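Savach Simulation Group – Minutes, November upkeep meeting, Unit 2 (humanoid, loft scene)

Print this page | E-mail this page

Meeting opened at 9:10, ten minutes late, the projector having won the first round.

1. Previous minutes. Approved. The item on "who changed the knee gains" stays open for a third month, and no one has confessed.

2. Standing posture. Unit 2 has been starting its runs in a deeper crouch than the setup sheet calls for. Fekby, who supply the controller, say the sheet is out of date. The sheet is theirs. Agreed to reload the default joint offsets and compare the two stances before anyone touches the gains again.

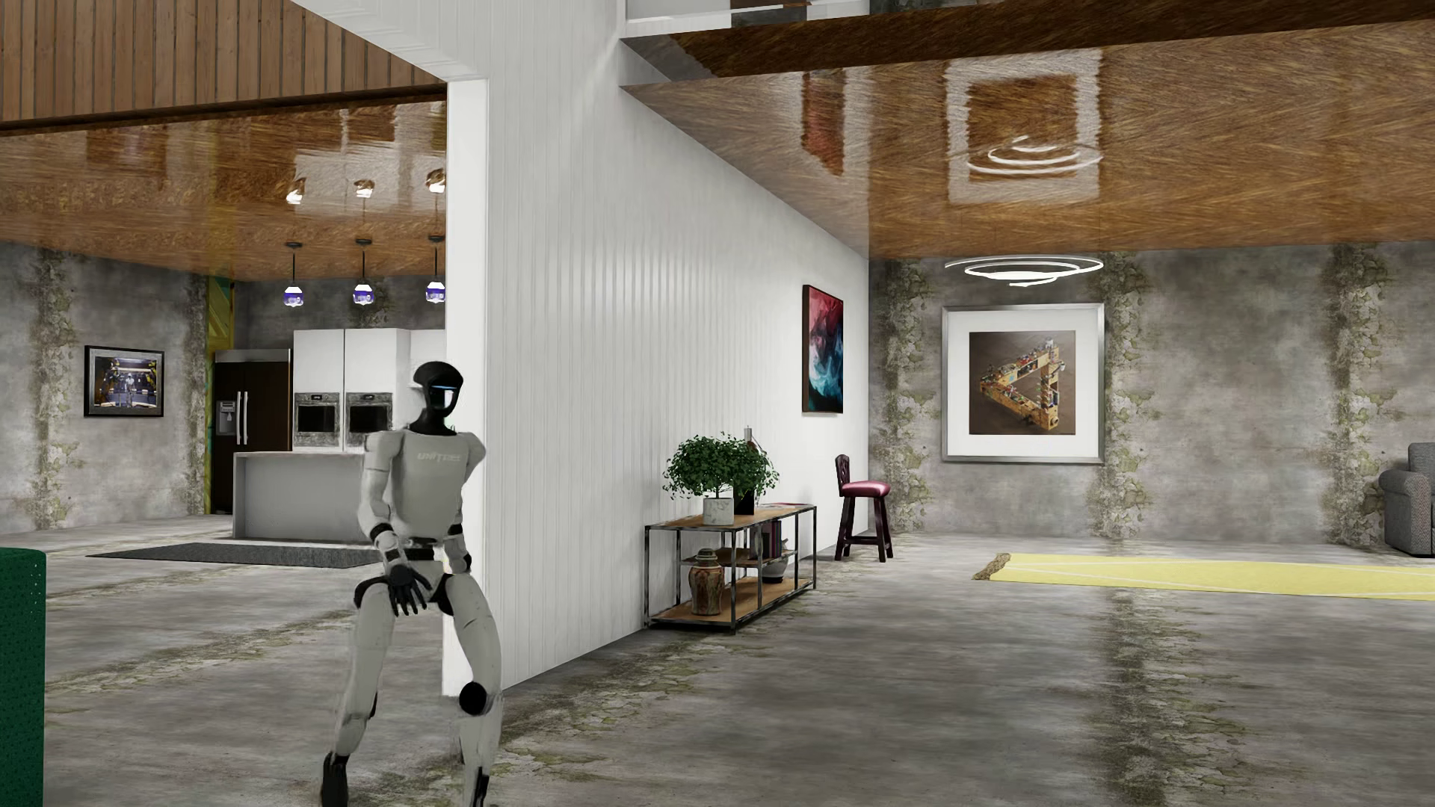 How often should the joint offsets be checked?
After every controller update, and once a month when there hasn't been one.

3. Walking route. The loft route takes the unit past the console shelf and over the yellow rug. Friction on the rug was set by hand in the spring, by a hand that left no notes. Agreed to give the rug its own entry in the Hundolell settings file, so that the next change leaves a trace. 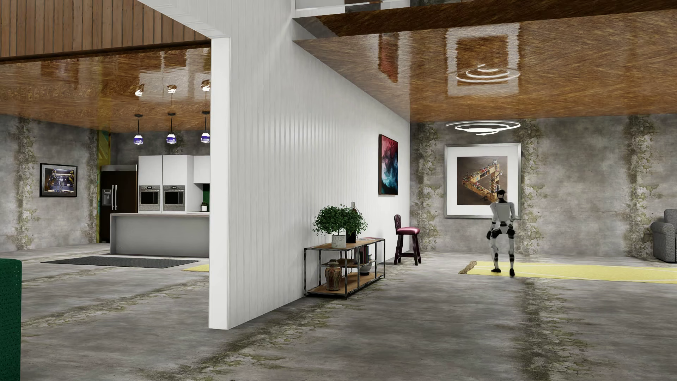

Minutes taken by the secretary, Simulation Upkeep

The controller log fills up after 12 runs and then politely stops recording. Limit to be raised to 400. Old logs go to the archive folder – the real one, not "archive_new_final."

4. Right and left hands. Finger limits were copied from the older Ye model, which had different fingers. Both hands to be checked palm down and open, then closed slowly, with the collision shapes switched on this time. 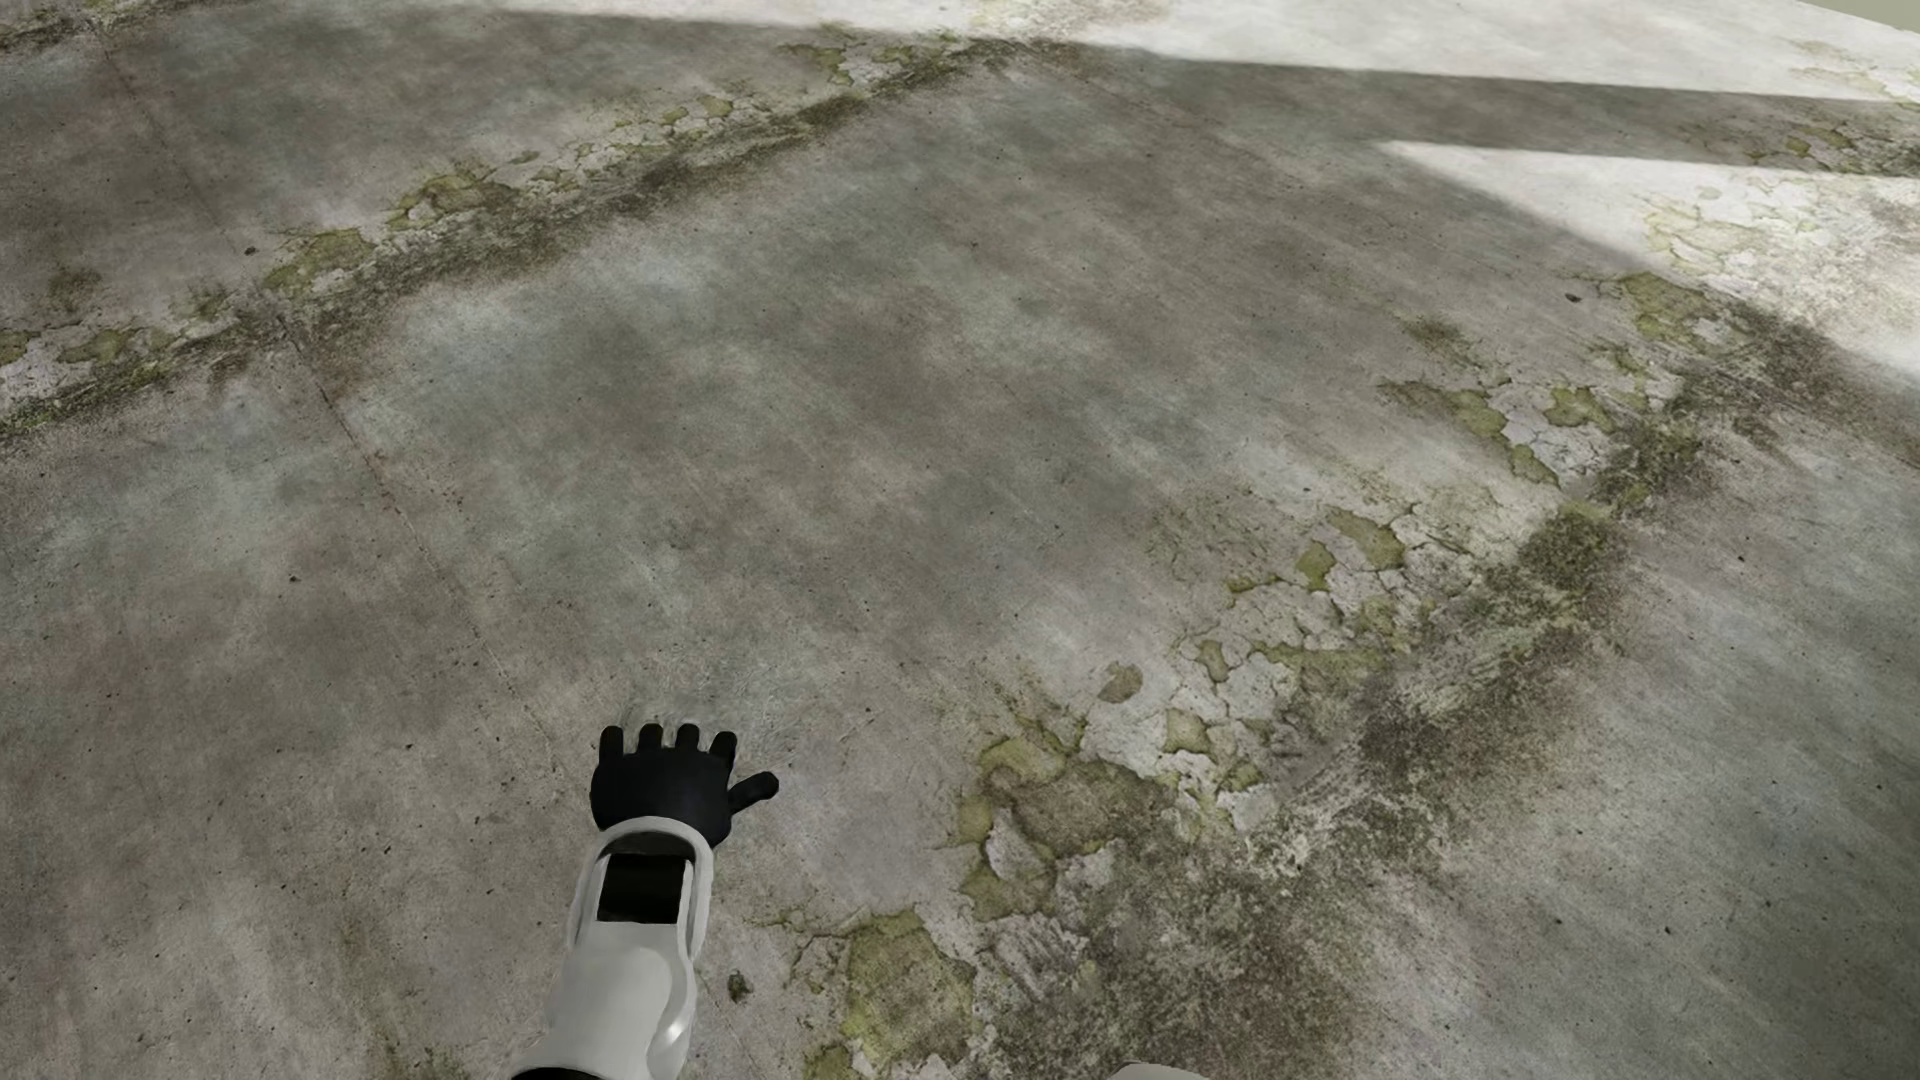
Hand check, fingers open over the concrete.

5. Gait. There was a long talk about foot contact. One side wants softer contact, the other wants the first side to read the log. Both got their wish in part: softer contact will be tried on a copy of the scene.
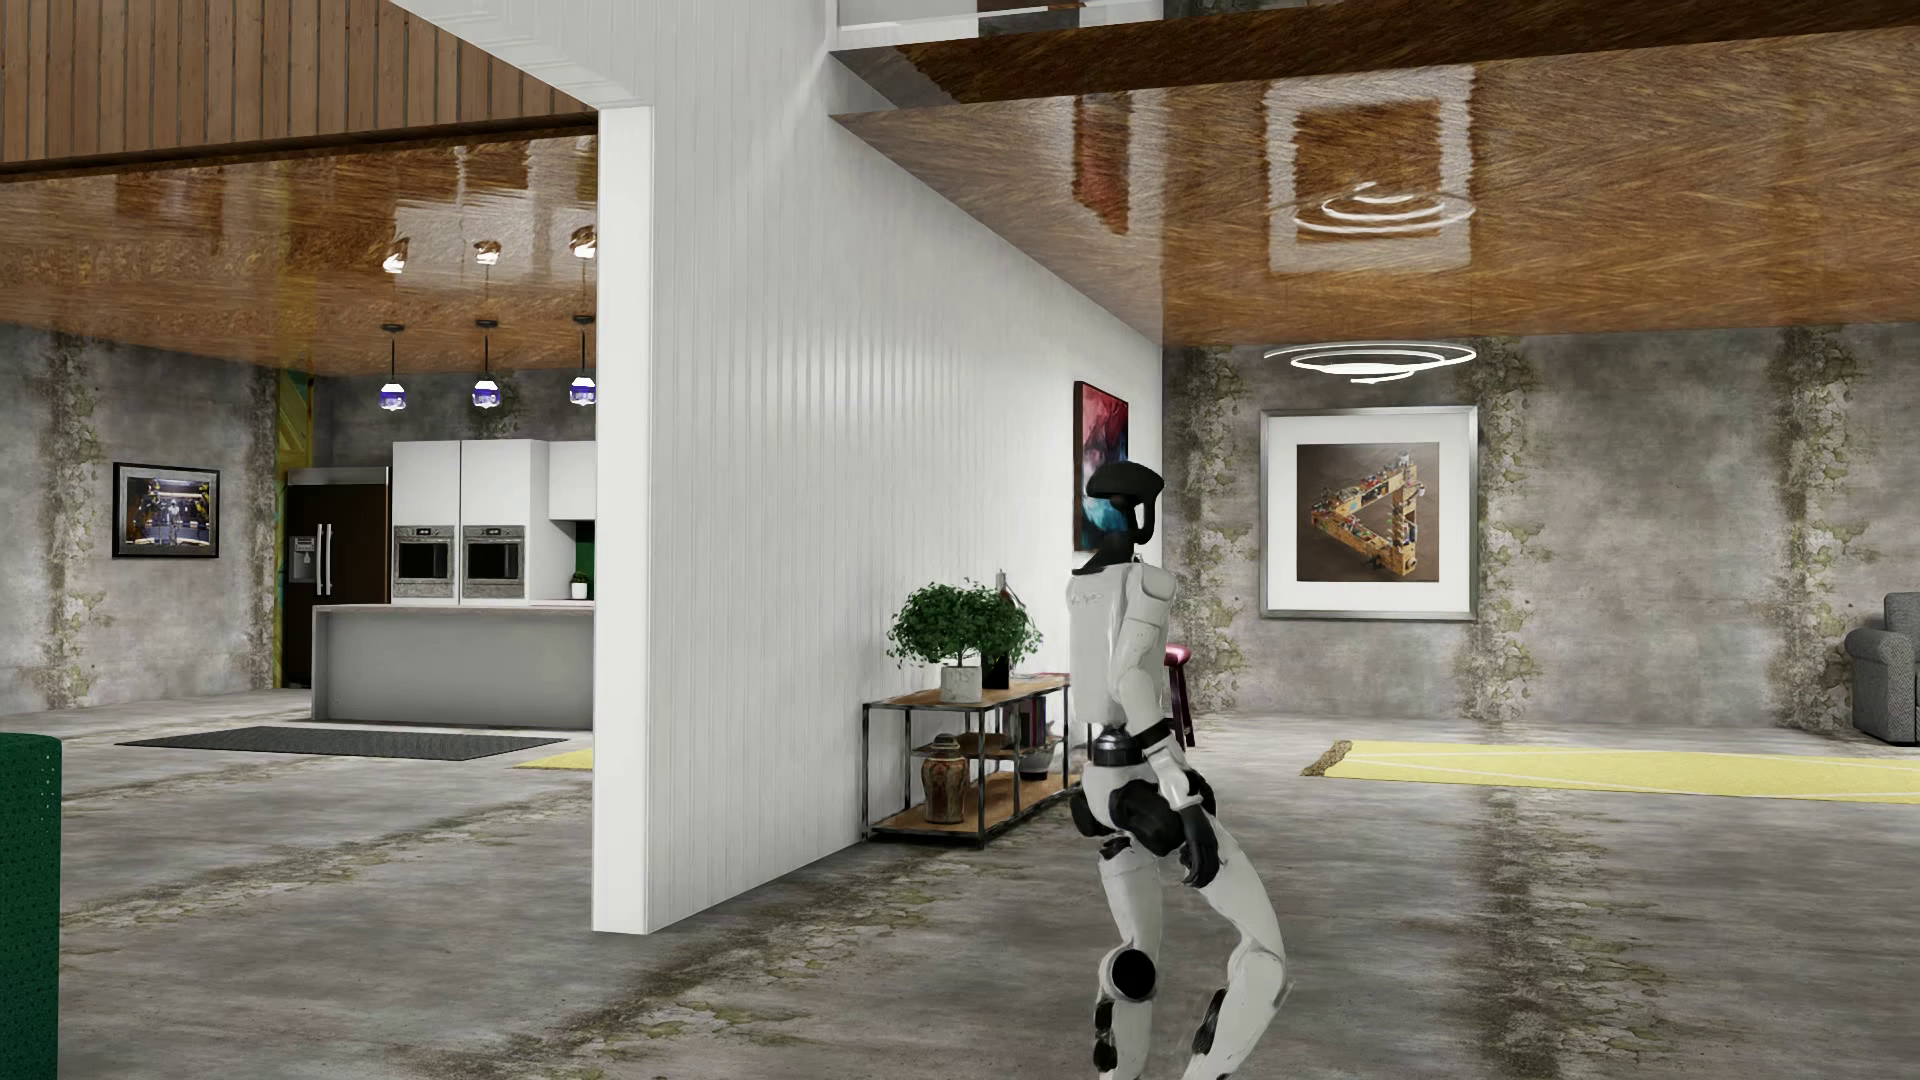
If the copy holds up for 17 runs in a row, the values move to the main scene. If it doesn't, we go back to the old ones and the argument resumes under item 5 next month.

6. Any other business. A request for nicer furniture in the loft was noted, and left noted.

Closed at 10:25.

Shared 2 times | Comments (3)

"Item 4: the thumb limit is wrong in the Ye file too. I reported it in March."

"Can we get the setup sheet in the same folder as the settings?"

"It wasn't me who changed the knee gains."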